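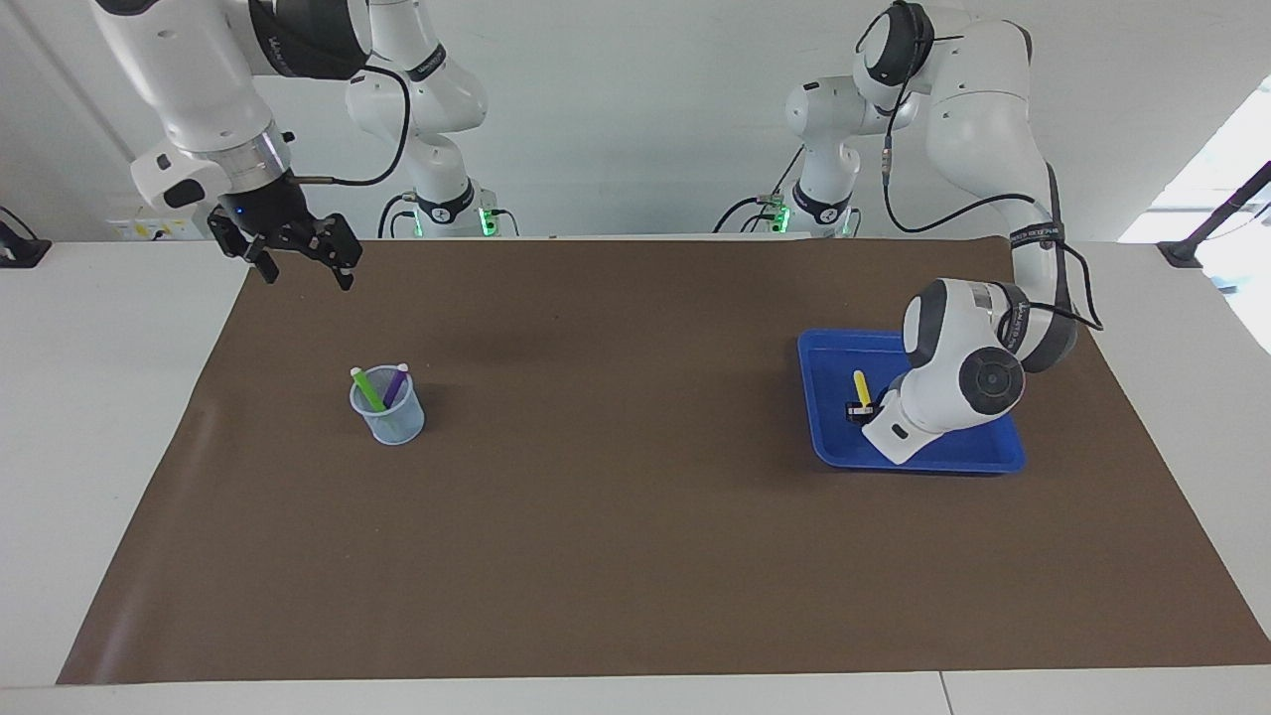

Ditte Oddsson wrote:

> I have now been through the parish register for Curkness as far as it
> goes, and I can't find the Zestavent farm under that spelling anywhere
> before page 351. There is a "Sestavent" on page 14, but the family at
> that address are weavers and the land is on the wrong side of the burn.
> Does anyone on the list know whether the two are the same place? I had
> assumed the name came in with the new lease.
>
> Also, is the Cliltwood estate map still the only one that shows the
> field boundaries? My copy is too faint to read north of the mill.

Ditte,

I think they are two places. I had the same trouble some years ago when I was trying to trace my mother's side, and I spent most of a winter on the wrong family.

The page 14 entry is for the upper house, which was let separately and had only a kale yard with it. The weavers were there for two generations and then they drop out of the register. I found one of the daughters married in the next parish, under her mother's surname, so it is worth looking there if you want them.

The farm itself appears earlier than page 351, but under the tenant's name and with no place given. Look for the baptisms where the father is put down as "tenant at the ford". There are six of them, all in the same hand, and the witnesses match the ones on the later entries. The clerk who took over after him was the first to write place names in the margin, so the name looks newer than it is. I would not put much weight on the lease. I have read it, and it says "the lands commonly called Zestavent", so people were already using the name.

On the map, there is a second one. It is a working copy made for the drainage and it covers the ground from the mill up to the head dyke. The boundaries are drawn in ink and the field names are in pencil, some of them rubbed out and written over. Ask for item 441 in the estate boxes. It is listed only as "drains, sundry", and I came across it while looking for something else. You will need to order it the day before, and they stop fetching at 4 pm.

Two small warnings. The scale bar on the drainage copy is wrong, so measure from the mill to the bridge and work from that. And the index to the register leaves out the pages that were bound in upside down at the back. Those are mostly burials, but a few baptisms are mixed in with them.

Hodoroagă came up on this list in June as a possible source for the odd spellings. I did try the transcripts there and got nothing for this parish, though they were useful for the coast.

If you get to the burials before I do, I am looking for a Margaret at the mill, widow, probably an old woman by then. I have her alive on the last tenants' roll and after that I lose her. I can post my notes on the ford family if they would help. They are handwritten and will take me a while to type up.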